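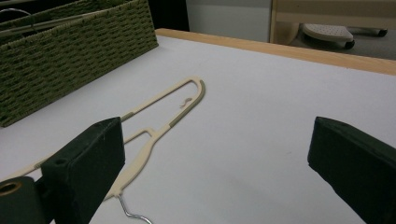 Cream plastic hanger with olive-green grip strips

Home | Reviews | Wardrobe | Laundry | Contact

Clendach garment rack, after one winter and one spring

I bought the Clendach rack in September, when I moved to a flat without any closet. It cost 99 dollars in the Cletberg shop. The cheaper Trama model was 70, but it moved from side to side already in the shop, so I left it there.

To put it together took me 18 minutes. The drawings are clear, only step 5 shows the long screw and the short screw in the same size, and I had to take one side apart again. 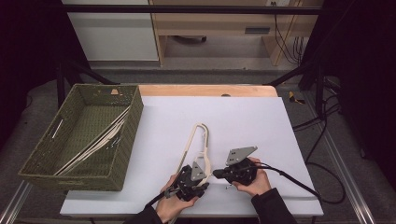
The bar is the best part. It holds all my shirts and two heavy coats, and it does not bend in the middle. The wheels I like less. On the carpet they turn badly, and one brake has become weak. I wrote to the shop and they sent me a new wheel after more than a month.

The bottom shelf is good for shoes, if you do not own boots. For boots it is too narrow.

I would buy it again for a room with a hard floor. My sister has the Tamayo rack, it is taller, and she needs a chair to reach it.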